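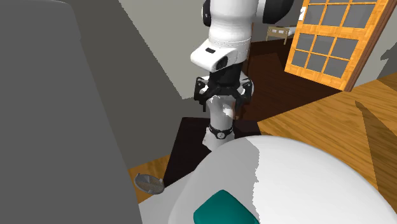
The arm over its pedestal, gripper open, in the simulated washroom.

Posted March 24, 2020 by Ratree Suwannarat

Many of you have stopped me in the corridor to ask how the washroom cleaning trial at Drudside is getting on, and I'm afraid I've been giving everybody a different answer depending on how much of a hurry I was in, so it seemed kinder to sit down and write the whole thing out properly.

As most of you know, we look after the washrooms at Drudside and Brandgate, and for years the job has been done by hand by the same small team, led on the early shift by Rattana Saengthong. It is hard on the knees and harder on the back. When Yimyam came to us with the idea of an arm that could take on the bending and reaching, we said yes to a trial, on the condition that the people who do the work now would have a proper say in how it went.

So far all the practising has been on a computer. The team at Yimyam have built a simulated room and the arm does its work in there, over and over, long before a real one goes anywhere near a real cubicle. They ran 1,866 attempts up to the end of last month, and 1,117 of those were good enough for Rattana to pass. She is a strict marker, as anybody who has shared a shift with her will tell you, and I think the programmers were a bit taken aback the first time she sent a whole batch back!
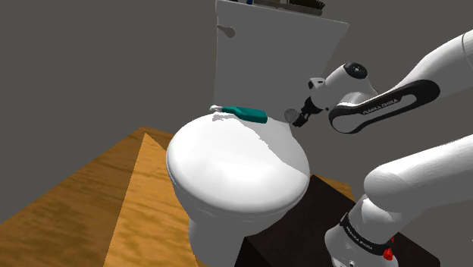
What has surprised me most is how much of the talk has been about small things. Where does a bottle go when you've finished with it? Which side do you come at the toilet from, and what do you do about whatever has been left on top of the tank? Our cleaners settle all this without thinking, and it took 4 long afternoons with tea and a lot of biscuits to get it down on paper in a form Yimyam could use. Rattana said she had never been asked so many questions about her own job in her life – and that she'd rather enjoyed it.

Now to the part I know some of you are worried about. Nobody's hours are being cut because of the trial, and I have that in writing from the Fincombe office. If we do go ahead, six of the early shift will be offered paid training to set up the arm, check its work and step in when it gets stuck. The finishing, the restocking and the awkward corners will stay with people. Shifts may start a little later too, which I gather will not be met with many complaints.

There are things we haven't sorted out yet. We don't know how the arm would be moved between floors, or who gets called when it stops at half past five in the morning, and a few of the team have said they would miss working in pairs. I'd miss it as well, and I've asked for pairs to be kept on wherever we can manage it.

Rattana and I will be holding another chat about it all in May, and we'd love to hear from the evening team this time, as we've had rather a lot from the mornings. If you can't make it, leave a note in my tray or catch me by the kettle.

We use cookies to improve your visit to our newsletter pages. By continuing to read you agree to our use of cookies. Accept | Manage settings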